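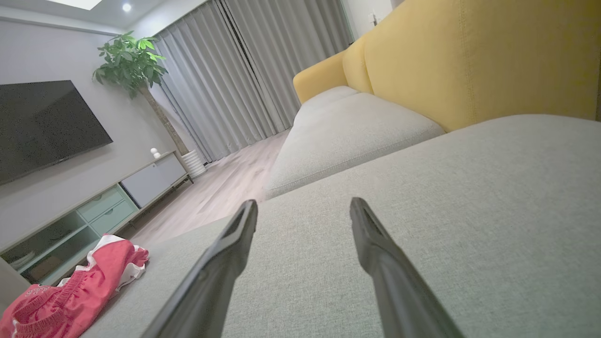 From: Doherty
To: Nalcombe Homes list
Date: February 6, 2022
Subject: Re: Loose seat covers, washing and getting them back on

On the list, Brevarside wrote:
> We have a light grey fabric sofa with piping round the seat cushions. The covers
> zip off but the label has faded. Has anyone washed theirs at home? Ours went
> baggy at the corners last time and I don't want to make it worse. Also, what do
> people do about clothes being dumped on it? I clear it every night and it's
> covered again by breakfast.

I've washed ours twice, the last time in August. Cool wash, 31 minutes, low spin, and no softener. Do the zips up first or they catch on the piping. One cover at a time if your drum is small.

Don't tumble dry them. I hung mine over the airer and put them back on while they were very slightly damp, which helped with the corners. Push the filling right into the front corners before you close the zip, then run your thumb along the seam so the piping sits on the edge. Leave the windows open for the afternoon and keep everyone off it.

If the label can't be read, test a bit on the underside first. A firm in town quoted me 90 pounds to clean the seats only, and the back would have been extra, so I left the back alone and just hoover it with the brush end.

On the clothes, a basket by the door worked for us for a while. What works better is that anything left on the seats after tea goes straight in the wash pile, clean or not. Red and pink things get moved first. I had a damp top leave a mark on pale fabric once and it took a lot of dabbing with cold water to shift it.

Does anyone know if Zesby still sell spare covers? I can't find them on the website now.

Doherty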